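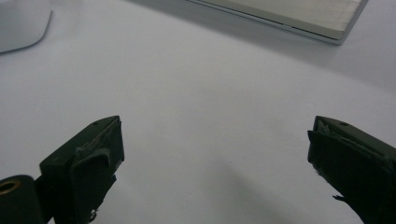

Can the Sokden kit be used without a robot arm?
The kit is made for hand use. An arm is only needed if you later want to play a trained policy back on hardware, and no arm is supplied or supported by this package.

Sokden hand-held gripper kit: README
Release of May 2022. Maintainer: Haris Jadoon. Hardware notes: Eugénie Riviere.

What the kit contains
Two hand-held grippers, left and right, each with its cable. Finger pads are wrapped by hand and count as consumables. Table, rails and test objects are not in the box. The recording software is a separate download (package name: vulier).

Fingers and pads
Finger bodies are dark plastic. Pad wrap frays and lifts with use, usually at the tip first. Loose material does not stop a recording but it does change the grip on thin or smooth objects, so log the state of the pads in the session notes. Rewrap both fingers of a gripper together. Do not glue the wrap.

Setting up a two-handed task
1. Route each cable outwards, left cable to the left and right cable to the right, and leave enough slack for a full reach across the table.
2. Start with the grippers near the front edge, jaws pointing inwards. The clear food container goes between them and the two-level wire basket towards the back, long side facing the operator.
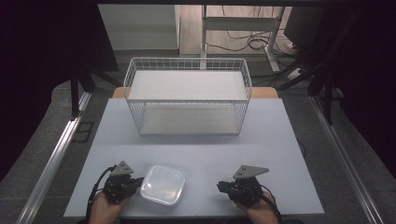 3. Start the recorder, wait for both grippers to report, then begin the task. Keep each episode under 40 seconds.
4. Return both grippers to the front edge before stopping. Episodes that end elsewhere are rejected by the checker.

Known problems
Clear plastic is hard to track. In Benoît Royer's trial, 7 episodes out of 50 with transparent containers had to be discarded. Opaque containers are a better choice for a first session.
The Marchal mount from the previous kit does not fit. The hole spacing has changed.
The checker stops without a message if the session notes file is missing.

Support
Spare wrap and cables: Huguette Rey, Ruvden stores. Send software faults to the maintainer with the log file attached.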